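Ganis box set, worth importing?

Stiltach
Posted Sun 14 July

The Ganis set has dropped in price again and I am trying to decide whether to import it or wait for a local release. I saw the first three episodes at a college anime club years ago on a tape with fan subtitles and have never seen the rest. Does anyone here own it? Mainly I want to know about the picture, the subtitles and whether the dub is worth bothering with.

Metwally
Posts: 208

I own it. Nine discs, two or three episodes on each, in a cardboard box that is a little too tight. You have to shake them out.

Picture is good for a show of that age. Colors are a bit dull in the first few episodes and then it settles down. There is some grain in the night scenes, but I would take that over the smeared look you get when a studio scrubs everything. Subtitles are yellow, easy to read, and I only spotted a couple of typos. I don't listen to dubs so I can't help you there.

Zirov

I would wait. The set is fine up to the middle and then the show runs out of money. Episodes 14 and 15 are mostly old footage with new voiceover, and the last disc is one long conversation in a hallway. I paid 50 dollars for mine and have not put it back in the player.

The dub is poor, by the way. The lead sounds twice his age and the kid sister is clearly an adult doing a squeaky voice.

Metwally
Posts: 208

The hallway episode is the best one in the series. Everything those two have avoided saying since the train crash comes out there, and the director lets them say it without cutting away every two seconds. If you want explosions there are plenty in the first half.

Agree on 14 and 15. Skip them, you lose nothing.

Zirov

I don't need explosions. I need the drawings to move. They hold one shot of the window for so long that I checked whether the disc had frozen. You can call that directing, but the same man made a film two years later with a proper budget and it has no shots like that in it.

Stiltach

Thanks, both. This is useful even if you don't agree. I don't mind slow, I sat through all of the director's short films last winter and liked most of them. What bothers me more is the recap stuff. Two episodes out of 26 is not too bad though.

Is there anything on the discs besides the show? The store page lists "bonus features" and gives no details. 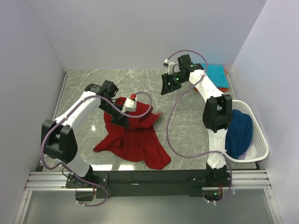 Driss Ouazzani

Bonus features are thin. You get the opening and ending without credits, a set of trailers for other shows on the same label, and a 44 minute interview with the director on disc 9. The interview is very good. He talks about the budget and says the window shot was planned from the first storyboard, so Metwally has a point there. He also admits the recaps were forced on them by the schedule.

One warning: don't watch it before the final episode. He gives away the ending in his second answer.

Zirov

He would say it was planned, wouldn't he. I'll watch the interview, I didn't know it was there. My copy came with no booklet and the menu on that disc is a mess.

Metwally
Posts: 208

Press down twice from "Episodes" and it comes up. It took me a while to find too.

Stiltach

OK, I'm going to order it. The shop has it a few dollars under what Zirov paid. I'll skip 14 and 15 the first time through and leave the interview for last. Does it play on a normal US player or do I need to dig out the region free one?

Driss Ouazzani

Mine plays on everything in the house. Check the back of the box in the listing photos, there was an earlier pressing that was locked.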